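Pultus Two-Arm Bench Station: Open Day at Lostwood

The Pultus station is a pair of arms on a shared table, each with a two-finger parallel gripper and a small camera at the wrist. It is sold for light handling work such as gift packing, kitting and sample sorting. Units can be seen running at our Lostwood showroom on 11/1/19. Doors open in the morning and the arms run until we close.

What you will see

Ruby-Lee Katene runs the demonstration. The bench is set up with ordinary goods and a few desk items, and the arms work among them. Visitors may bring their own small parts to try, up to 797 grams each.

The wrist view is shown on a monitor next to the bench. One gripper has a pink gift bag with a ribbon bow by the top, and the other has its fingers open. Alphabet blocks, scissors and a pen are on the table.

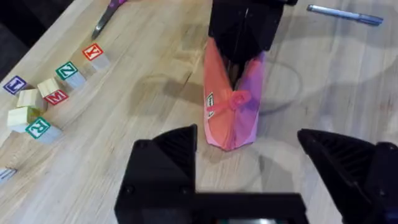
Specifications

Arms: 2, table mounted
Gripper opening: 76 mm
Grip force: adjustable in 25 steps
Finger material: black, ridged inner face, replaceable
Camera: one per wrist
Power: standard wall outlet

In the box

Both arms, both grippers, control unit, cables, one set of spare fingers and a printed setup guide. The table is not included. The Skokberg table used at Lostwood can be ordered separately.

Visiting

Places are limited to 50. Register with Jocelyn Pelletier at the Lostwood front desk. Closed-toe shoes are required in the demo area. Parking is behind the building, next to the Landry entrance.

Price and lead time are given on request. Orders placed at the open day include one day of on-site training with Brendan Mac an tSaoi.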